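Running the open day pick-and-place demo – how to do it without me

Wrote this up fast after the last one, 31st January, a Sunday, and my notes were on the back of a parking slip. If you're on demo duty in September you want this page and the key to the side door. Kathleen Daly has the key.

## Before anyone comes in

- Power up the arms first, then the Pludeslow laptop. Other way round and it won't find the grippers. Costs you a reboot.
- Home both arms with the table clear. Watch the shoulders, not the screen.
- Check the clamps on the table edge. Hand tight plus a quarter turn.
- Run the wrist camera check in Totano. If the preview is blurry wipe the lens with the cloth in the top drawer – never a sleeve.
- Load the profile called `visitors_slow`. NOT `visitors`. The old one is at full speed and Femke Maes keeps meaning to delete it.

Groups of 23 max. We had 109 through over the day last time and it was fine in small groups, not fine when two groups overlapped.

## Setting the table

Bin in the middle, items near it, nothing stacked. Keep the items stuff people know from home. Visitors want to see a thing they've picked up themselves, so no machined blocks, no foam cubes.

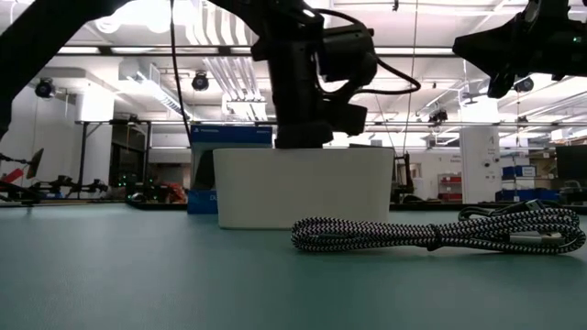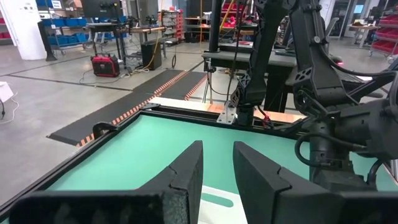 Talk for two minutes before you press start, and use the time on the question you're going to get anyway: why is it so slow. Let them look at the objects while you explain. A PlayStation box is easy, flat sides, the gripper knows where the edges are. A braided cable tied up in loops like the black and white one in front of the bin is the hard one, it can sag and shift as soon as you lift it, and the arm has to work from what the camera gets in that moment. Once people have thought about that they stop asking about speed and start asking about the cable. Good sign.

## The demo itself

1. Everyone behind the tape. Say it out loud, then look at the kids.
2. Call "arms moving". Every time, even the tenth time.
3. Start with the box. Let it run the whole pick, don't talk over it.
4. Then the cable. Tell them up front it may miss. If it does miss let it retry twice, then hit pause and reset by hand.
5. Switch the big screen to the wrist view and run one more pick. Give them a minute with it, most people haven't thought about what the gripper "sees".
6. Park the arms. Wait for the beep before anybody goes near teh table.

Pause is the space bar. The e-stop is the red button on the lead, hold it in your hand the whole time, don't leave it on the bench. Practise with it once before doors open.

## Questions you'll get

**How many tries did it take to learn that?** For the cable pick, 1,178 recorded runs went in. We're aiming for 2,000 before September.

**Does it know what the thing is?** Say no, not how you do. Then hand over to Trinidad Gallardo if she's around, she explains this part much better than me.

**Will it take my job?** Don't joke. Say what we use it for (sorting returns for the Dirkska project) and what people still do there. Finbarr Carroll has a decent longer answer, ask him beforehand.

**Can I drive it?** Yes, at the end, one at a time, Phelan handset only, speed limit on. Stand next to them with the e-stop.

## If it goes wrong

- Arm stops mid air, amber message on laptop: joint limit. Clear it, home, carry on.
- Gripper closes on nothing over and over: the item got nudged out of the pick zone. Pause, move it back.
- Preview freezes: unplug the camera lead at the laptop end, count to five, plug back in.
- Anything that smells hot: e-stop, power off at the wall, send the group to the coffee table, call Hannelore Wendt.

## Packing up

Park arms, laptop off, then power. Items back in thier tray. Coil the long leads and hang them up, someone tripped last year. Log the number of visitors and every miss in the sheet, with the item name – "missed" on its own is no use to me.

Key back to Kathleen the same day please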